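From: Aino Nieminen
To: Cidstead Home Cooks and Menders list
Date: 1st October
Subject: Re: Whiteboard cleaner, vinegar and the "restoring" business

Hường Nông wrote:

> I have been asked by the school to find a way of getting their old
> whiteboards clean again. They have the small ones the children hold
> and a few bigger ones. Ordinary wiping leaves grey shadows. My
> sister-in-law swears by vinegar and says car wax afterwards makes
> them like new. There is also a kit from Welley, with a spray and a
> tub of something, and the leaflet says it "restores the original
> writing surface". Has anybody on the list tried it? They would
> rather not buy new ones if they can help it. Also is it true that
> you can write over permanent marker with a dry one and it all
> comes off?
>
> Hường

Hường,

I'll take your last question first as it's the only one where the folk wisdom holds up. Yes, going over permanent marker with a dry-wipe pen and rubbing it off straight away usually works. The solvent in the dry-wipe ink loosens the old stuff. It works best on a board in good condition and badly on a tired one, so of course it is always shown on a new one.

Now the rest, where I am going to be a misery.

I did the boards at the adult education rooms for years, first as a tutor and then because I was the one who complained. In that time I was given, lent or sold pretty much everything that is supposed to bring a board back. My view is that most of it is a way of spending money on the board before you replace the board.

1. Shadows and what they are

People talk about "ghosting" as if it were one thing. A grey shadow can be old ink sitting on the surface, in which case nearly anything will shift it. Or it can be ink that has got down into a surface that has worn or was poor to begin with, and then you are cleaning a sponge. Cheap boards are often a painted or melamine face, and once the shine goes it is gone. Enamelled steel is another matter and will outlive the lot of us, but it costs, and schools don't hand it out for small children to drop.

Before buying anything, tilt the board towards a window and look along it. If it shines evenly and the marks sit on top, you have a chance. If it looks dull, with smears all running one way, that is years of somebody's forearm going back and forth and I would not spend a penny on it.

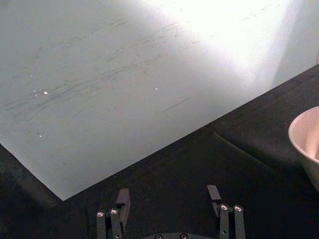 2. Vinegar

It's a weak acid in water. It smells as though it must be doing something. On dry-wipe ink I have never seen it beat warm water and a drop of washing-up liquid, and I did try the two on halves of the same board. Surgical spirit does work on the ink, but used every day it can dull the cheaper faces, and then you're back at number 1 with more shadows than you started with. Keep it for the end of term, with the window open, and don't let the children do it.

3. Car wax

Your sister-in-law is not making it up. A thin coat buffed out will make a tired board wipe better — for a while. Mine lasted two weeks, and by the end the pens were skipping and the tips had clogged. I then had to get the wax off, which took longer than putting it on. If you enjoy polishing, carry on. For a school I'd call it a hobby.

4. The Welley kit

I have had the kit. I can't say what is in the tub, because the leaflet doesn't either. It felt like a fine paste polish and it behaved like one: lovely the first day, ordinary by half term. "Restores the original writing surface" is a strange claim when the original surface has been rubbed off and gone down the sink with the cloth. I wrote and asked them what it had been tested on and got a voucher.

If anyone here has had a board stay good for a full school year after using it, I'd like to hear, and I mean that. But please say what kind of board it was and how bad it looked beforehand. "Came up a treat" tells me nothing.

5. What I would do instead

Sort them into two piles using the window test. Wash the decent pile with warm soapy water, rinse well (soap film causes half the smearing people blame on the pens) and dry with a clean cloth. Wash the cloths too. I've seen a class wiping boards with a felt block so full of ink it was putting on more than it took off.

The hopeless pile is still useful. Sheets of clear sticky film made for the purpose do a fair job on the small ones if you have patience with bubbles, and the art room will always take a flat board to glue on. The big ones I would simply replace, one a year if that's all the money there is.

And do ask what pens they're using. The bargain ones dry to a crust if left overnight.

I can come and look at them if the school doesn't mind, any time except mornings.

Aino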